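Walking from Dromum to Feltby, is the coast path open?

Rhea Villanueva
3 November 2025
Hi all, I'm hoping to walk from Dromum over to Feltby with my sister and take loads of photos on the way (I'm a bit hooked on lichens and old walls at the moment!). My map shows a path above the beach, but a man in the bakery told me it slid away in May. Has anyone been along there lately? And is there a bus back?

hillgoat231
We did it a fortnight ago. The beach bit has gone, yes, so you go up behind the chapel and follow the red dots, and it adds 2 km. Lovely views though, I came home with 231 pictures and most of them are of goats. Take water, the spring at Calimlim was just a trickle. The last bus leaves Feltby from outside the post office, but check the board because the winter times are different.

Collov_Pete
bus is rubbish, get a taxi

marram
I'd go the other way round, personally, as you get the sun behind you for the ruins and the steep part is downhill. The top is only 1038 feet, so don't let the contour lines put you off. Go slowly past the quarry, it's all loose stones and I went over on my ankle there. If you like lichens, the wall just after the second gate is covered in them, orange and grey, I was there for ages! 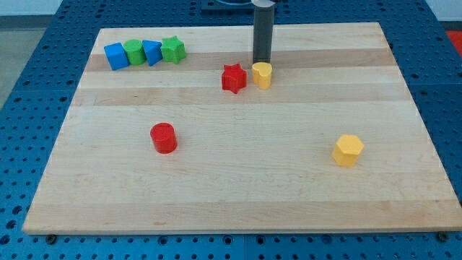

Star, heart and the other shapes on the wooden board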